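Kapitel 4: Den Sasero zum ersten Mal in Betrieb nehmen

Jetzt wird es spannend! Das Gehäuse steht, der Schlauch ist dran, und gleich sprudelt das erste eigene Glas. Nehmen Sie sich für dieses Kapitel 30 Minuten Zeit, beim zweiten Mal geht alles viel flotter.

4.1 Was Sie bereitlegen

- Trinksprudler Sasero mit eingesetztem Düsenkopf
- CO2-Zylinder (noch mit Schutzkappe)
- die mitgelieferte Sprudelflasche, 1000 ml
- ein weiches Tuch
- kaltes Leitungswasser, am besten aus dem Kühlschrank

VORSICHT: Verwenden Sie ausschließlich die mitgelieferten Sprudelflaschen oder Nachkaufflaschen mit der Prägung "Sasero". Getränkeflaschen aus dem Handel dürfen nie in das Gerät eingesetzt werden, auch wenn das Gewinde zu passen scheint. Sie können unter Druck bersten.

4.2 Den Zylinder einsetzen

1. Stellen Sie das Gerät auf eine ebene, trockene Fläche. Der Netzstecker wird erst in Abschnitt 4.4 gebraucht.
2. Drücken Sie die beiden Laschen an der Rückwand zusammen und klappen Sie die Abdeckung nach unten.
3. Schrauben Sie die Schutzkappe vom Zylinder ab und heben Sie sie auf. Beim Tausch muss sie wieder drauf.
4. Führen Sie den Zylinder senkrecht von unten ein und drehen Sie ihn von Hand fest. Bitte kein Werkzeug -- handfest ist wirklich fest genug.
5. Klappen Sie die Abdeckung hoch, bis beide Laschen einrasten.

Hinweis: Ein ganz kurzes Zischen beim Eindrehen ist normal. Hält es an, drehen Sie den Zylinder wieder heraus und prüfen Sie, ob der schwarze Dichtring sauber in seiner Nut liegt. Ersatzringe führt unser Partner Dralline unter der Teilenummer 206.

4.3 Flasche füllen und einhängen

1. Spülen Sie die Flasche mit lauwarmem Wasser aus. Über 40 °C verformt sich der Kunststoff, die Spülmaschine ist also tabu.
2. Füllen Sie kaltes Wasser bis zur Markierungslinie ein, keinen Schluck mehr.
3. Kippen Sie den Flaschenhalter zu sich, setzen Sie die Flasche an und schieben Sie sie nach hinten, bis sie senkrecht steht.

Der Sirup kommt immer erst nach dem Sprudeln dazu, und zwar bei schräg gehaltener Flasche, langsam am Rand entlang. Wer das einmal andersherum probiert hat, wischt danach die halbe Küche. Für den Anfang empfehlen wir den Waldmeistersirup von Jara, der ist herrlich kräftig und löst sich schnell.
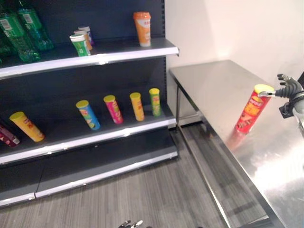

Schmeckt die selbst gemachte Limonade so wie die fertig gekaufte?
Sie schmeckt meist frischer und weniger süß, weil Sie die Sirupmenge selbst bestimmen. Beginnen Sie mit einer Verschlusskappe Sirup pro Flasche und tasten Sie sich in halben Kappen nach oben.

4.4 Sprudeln

1. Stecken Sie den Netzstecker ein. Der Leuchtring blinkt zweimal blau.
2. Wählen Sie am Drehregler die Stufe: 1 für leicht perlend, 2 für mittel, 3 für richtig kräftig.
3. Drücken Sie die große Taste einmal. Der Vorgang läuft von selbst ab und endet mit einem Signalton.
4. Warten Sie, bis der Leuchtring wieder durchgehend leuchtet, und kippen Sie die Flasche erst dann nach vorn.

VORSICHT: Ziehen Sie die Flasche niemals heraus, solange der Leuchtring pulsiert. Die Flasche steht dann noch unter Druck.

Tipp aus der Entwicklung: Unsere Kollegin Rocío Iturra schwört auf zweimal Stufe 1 mit einer kleinen Pause dazwischen. Die Bläschen werden dabei wunderbar fein -- unbedingt ausprobieren!

4.5 Wenn es beim ersten Mal nicht sprudelt

Leuchtring bleibt dunkel: Steckdose prüfen, danach den Stecker am Gerät nachdrücken.

Leuchtring blinkt rot: Die Abdeckung ist nicht ganz geschlossen. Beide Laschen noch einmal andrücken.

Es zischt, aber das Wasser bleibt still: Die Flasche sitzt schief oder ist zu wenig gefüllt.

Anzeige E 474: Der Zylinder ist leer oder nicht weit genug eingedreht. Netzstecker ziehen, Zylinder nachziehen, neu starten.

Bleibt der Fehler bestehen, schreiben Sie an den Kundendienst von Kutstead, zu Händen Patricio Rivadeneira, und geben Sie die Seriennummer vom Geräteboden an. Die Reinigung des Düsenkopfs finden Sie in Kapitel 5.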